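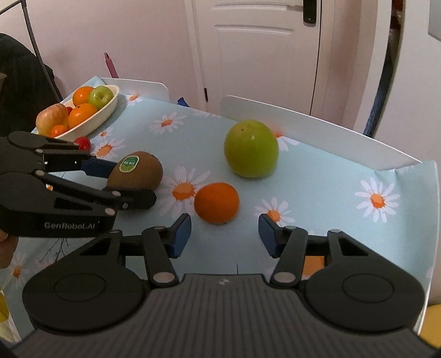 Chapter 5
Birds That Borrow: Cuckoos and Their Hosts

Most birds go to a good deal of trouble over their young. They build, they sit, they fetch caterpillars from dawn until dusk, and by the end of the season they look like old dusters. The common cuckoo has arranged matters differently. The female lays a single egg in the nest of a smaller bird, removes one of the owner's, and is gone in a matter of seconds.

This way of life is called brood parasitism. In Chapter 4 we met birds that steal food. Here we turn to birds that steal labour, and to the reed warblers, dunnocks and meadow pipits that supply it.

The reed beds at Brivlow will serve as our main case. Caradog Gwilliam walked them every summer for much of his working life, usually in the wrong boots, and his notebooks cover 193 reed warbler nests. His handwriting is poor but his maps are excellent. Nawal El Fassi later went back to the same beds and asked a question he had left in a margin: why do some warblers throw the strange egg out, while their neighbours a few yards off sit on it quite happily?

Her answer takes up the middle of the chapter. For now, keep in mind that rejecting an egg has its own cost. A warbler that is too suspicious may throw out one of her own, and a warbler that is too trusting may spend weeks feeding a chick several times her size. Students often laugh at the second bird. They should try telling eggs apart in poor light with only a beak to pick them up.

By the end of this chapter you should be able to:

explain what is meant by brood parasitism
describe how a cuckoo's egg may come to match those of its host
compare the costs of accepting and rejecting a strange egg
read a simple nest map

5.1 Choosing a nest

A female cuckoo does a great deal of watching before she lays. She may sit in a tree above the reeds for hours — an idle-looking habit that fools people and does not fool warblers, who will gather and scold her. Timing is her chief difficulty. If she lays too early, the owners may desert the nest; if she lays too late, their chicks will hatch before hers.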